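News > Widville > Workshop Notes

Home | News | Events | Swap Shelf | Contact

Covers, covers, covers

20/12/2021

Quick one before we lock up for the break. The Himine covers are in, 400 of them, all white, all stacked by the back door so mind your shins. Checking starts in January. Same routine as the Cisora batch in March: flat on the table, slots facing up, look down both columns, look along both edges. Anything with a blocked slot goes in the reject tray. Not the bin!! We had to fish a few out last time and it wasnt fun.

Please wipe the tables first. White panel on white table, grit hides till it scratches something. And one panel out at a time, they slide.
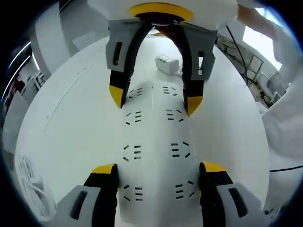

White panel on the table, slots in two columns of four.

Note the taper. Narrow ends all go the same way in the box or the lid won't shut. Haddadin want there crates back too, so empty ones by the door please. Mince pies in the kitchen, first come.

Recent items
Swap shelf: what's left
Widville parking, new rules
Haddadin crates: return dates
Cisora batch wrap-up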